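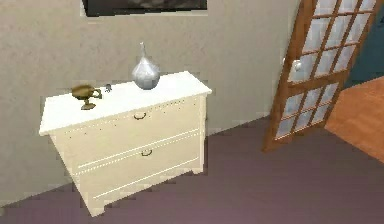 Call for Participants: Small Grants and Training for Wetland Groups in the Cikura Basin

Wonent invites applications from local nonprofit groups working on river and wetland protection in the Cikura Basin. Selected groups will join a 17-month program of training, shared monitoring and small grants. The program covers the main stem of the Cikura River, its side channels and the floodplain lakes downstream of the Clivico dam.

Background

Wonent is a network of 139 member groups. Most are small, and many run on part-time staff. A review of member activities last year found that field data on marsh plants, water levels and nesting birds were being collected at many sites, but with different methods and at different times of year. Few of the records could be compared between sites, and few reached the agencies that decide on dredging, water release and land drainage.

The program is intended to close that gap. Participating groups will use one field protocol, submit data to one database and take part in the preparation of a basin-wide report on floodplain condition. The report will be submitted as written comment when the Clivico release schedule comes up for renewal.

What participants receive

A grant of up to $1,000 per site for field equipment, travel and printing. A group may register more than one site, but each site needs its own site lead.

Two training workshops at the Nishimura field station. The first covers transect layout, staff gauge installation and plant identification. The second covers data checking, mapping and the preparation of comments on permits and plans. Lodging and meals are provided for two people per group. Travel is reimbursed at the standard Wonent rate.

Loan of a conductivity meter and a soil auger for the length of the program.

Remote support from the Wonent technical desk -- weekdays, 9 a.m. to 4 p.m.

What participants are expected to do

Each group will survey its site once in spring and once in fall, and will read the staff gauge every two weeks outside the ice period. A full survey takes two people one working day at a typical site. Sites with deep channel sections may need a boat, which the group must supply.

Data are to be entered within 90 days of each survey. Groups that miss two entry deadlines in a row may be asked to return loaned equipment.

Each group will also hold at least one public event at or near its site and send a one-page summary to the network office. The form of the event is left to the group. Guided walks, school visits and meetings with landowners all qualify.

Eligibility

Applicants must be registered as a nonprofit, or be hosted by one that will receive and account for the grant. They must have legal access to the proposed site, confirmed in writing by the owner or manager. Membership in Wonent is not required at the time of application.

Government agencies, private consultants and individuals are not eligible as lead applicants. They may be named as partners.

Sites on the upper tributaries are outside the scope of this call.

Selection

Applications will be scored on the ecological value of the site, the quality of the work plan, and the group's ability to continue monitoring after the grant ends. Preference will be given to river sections with no current gauge record -- in particular the left-bank lakes between Nishimura and the Clivico dam.

How to apply

Submit the application form, a site map at a readable scale, a budget on the template provided, proof of nonprofit status and the letter of access. The narrative section should not exceed four pages. Letters of support may be attached but are not scored.

Applications are accepted until the end of October, through the grants page of the Wonent website. Incomplete applications will be returned once for correction if they arrive before the final week. Results will be sent to all applicants in December, and the first workshop will be held in February.

Questions on eligibility and budgets should be sent to the network office using the contact form, with "Cikura small grants" in the subject line.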